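Storage and Daily Use in a Small Student Studio
Project report, Housing and Interior Studies, second year
Site: Studio apartment, Trollance Street

1. Background

The subject of my project is storage in very small homes. I chose it because I live in one. My studio on Trollance Street has 200 square feet, including the bathroom, and when I moved in I believed that the apartment was simply too small for one person with books, winter clothes and a bicycle. My supervisor suggested that I measure before I complain, and this became the project.

The literature for our course speaks a lot about tiny houses which are designed from the beginning for a small area. It speaks less about ordinary rented rooms where the tenant cannot drill, cannot paint and cannot change the kitchen. My lease allows furniture and hooks with adhesive, and that is all. I wanted to find out how much of the storage problem can be solved inside such limits.

2. Questions

I worked with two questions. Which things in the apartment are used so seldom that they should not take the best places? And how much floor can be made free without throwing away anything that I really need?

I decided early that comfort would not be measured with a scale from one to ten, as in the pilot study by an older student in our department. I tried it during the first days and my answers depended mostly on the weather and on my sleep. I kept a diary instead.

3. Method

First I made a list of every object bigger than a coffee mug. Books were counted one by one, cutlery was counted as one object, and clothes were counted by hanger or by stack. The list had 142 entries. Each entry received a small paper sticker, and when I used the object I removed the sticker and wrote the use in the diary. This went on through October and November.

Second, I drew the plan of the studio on squared paper and marked the floor that was covered by furniture, boxes or the bicycle. I measured with a steel tape and repeated each wall, because the first plan did not close in the corner near the window. The mistake was mine. I had read the tape from the wrong side of the radiator.

Third, I changed the arrangement in three steps and lived with each step before starting the next one:

Step A: move things by how often they are used, no new furniture.
Step B: replace the bed frame with the Hemberg, a raised frame with open space under it.
Step C: add a folding table, the Oshima, and remove the old desk.

The total budget was 200 dollars. Both pieces were bought used, and I kept the old desk in my cousin's garage in case the experiment failed.

4. Results

4.1 What was used

After two months, 70 objects still had their sticker. This was much more than I expected. A good part of them were books from the first year, and it was not a surprise that I had not opened them. More interesting was the kitchen. I own four pots and cooked with two. The big baking dish was in the easiest cabinet, at the height of my hand, and it kept its sticker until the end.

The stickers themselves were a weak point. Some fell from cloth and from the rough side of the storage boxes, and I had to write down these losses separately. In a second study I would tie a thread on the clothes.

4.2 Step A

Step A cost nothing and gave the biggest change in the diary. The entries about searching for something became short and then almost stopped. I moved daily clothes to the lower shelf, the winter coat to the hook at the door and the first-year books to the top of the wardrobe, in boxes with the titles written on the front. The covered floor stayed nearly the same on the plan, but the room felt more quiet – this is the word that I used in the diary several times, and I do not have a better one.

4.3 Step B

The Hemberg bed gives 24 inches of height between the floor and the slats. I first filled this space completely, and it was a bad idea. To reach the boxes at the back I had to pull out the boxes at the front, so I did not use them. Later I left one lane open in the middle and put wheels under the front boxes. The bicycle does not fit under the bed, even without the front wheel. I tried this twice.

4.4 Step C

The folding table was the most difficult step. When it is open, I can eat or study but I cannot open the wardrobe fully. When it is closed, everything that was on it must go somewhere else, and papers are the worst. Notes, bills and receipts moved from the table to the bed, from the bed to the chair and back to the table in the evening.
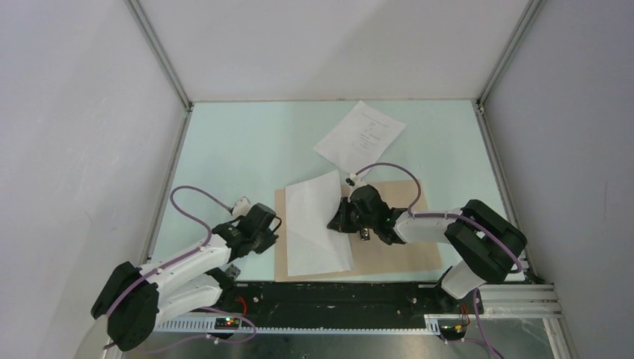 I solved this partly with a flat tray which slides between the wardrobe and the wall. All the papers go in the tray before the table is folded, without sorting, and I sort them when the tray is full. It is not elegant. In the diary for the last two weeks there are only three complaints about paper, and before the tray there was one almost every evening.

5. Discussion

My results come from one room and one person, and the person was also the author. I knew what I hoped to find, and it is possible that I used some objects only because I saw the sticker on them. I noticed this clearly with the umbrella.

Still, I think the order of the steps is worth attention. If I had bought the bed first, I would have pushed the unused things under it and kept the daily things in bad places. The furniture stores present the opposite order, and the course reader from the Metden workshop also begins with the choice of furniture. For tenants with little money I would begin with the list.

The folding table I cannot recommend without conditions. It is good for a person who works at the library and eats at home. For a person who studies at home for many hours, as I did in the exam period, the opening and closing takes patience – by December I left it open and walked around it.

6. Further work

I would like to repeat the stickers in spring, when the heavy clothes and the heater are not in use, and to compare the two lists. The bicycle is still in the hallway inside the door. A vertical stand which needs no screws would be the next thing to test, if the ceiling is strong enough to press against, and for this I must first ask the landlord.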